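Skullcombe serving tray, my review after one winter

I bought this tray in March, when my old one finally broke at the handle. I drink tea many times in a day and I carry everything from the kitchen to the small room where I work, so for me a tray is a serious thing. My sister-in-law Mirjana laughed at me that I read reviews for a tray, but then she asked me for the link.

The Skullcombe comes in three sizes and I took the middle one. It holds a teapot, two cups and a plate with bread, and there is still a little place for a spoon and the sugar. The raised edge is high enough that a cup which slides does not fall over. I tested this not by my own wish, on the stairs.

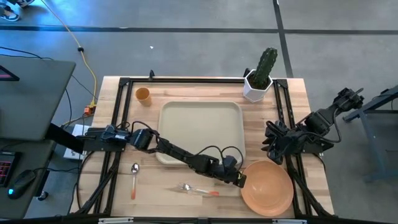

The weight is good. My previous tray was from Bošković and it was very beautiful, but with a full teapot it was too heavy for my wrists. With this one I can hold the door with my elbow and not be afraid.

Now the things I like less. The surface is smooth, and when there is some water under the cup, the cup travels. I put a thin cotton cloth on it and the problem is gone, but for this price I would expect a better surface. Also the color. In the shop pictures it looks warmer than it is at home. I got used to it after a week, but if you want to match it with your cups, please look at it in daylight first.

Cleaning is easy. I wash it by hand with warm water and ordinary soap. The seller writes that the dishwasher is allowed, but my neighbor Adanech put hers in the dishwasher every evening and after two months one corner was a little bent. It does not stand flat now, it makes a small noise when you put something on it. Mine still stands flat.

Delivery took eight days, in a box much too big, with a lot of paper inside. I wrote to the seller about a small scratch on the bottom and a Mr. Goel answered me the same afternoon and offered a new one. I kept the first, the scratch is on the side which I never see.

I would buy it again, in the same size. The large one I saw at Eleni's house and it does not fit through my kitchen door when you hold it straight. I give four stars, and the missing star is for the slippery surface.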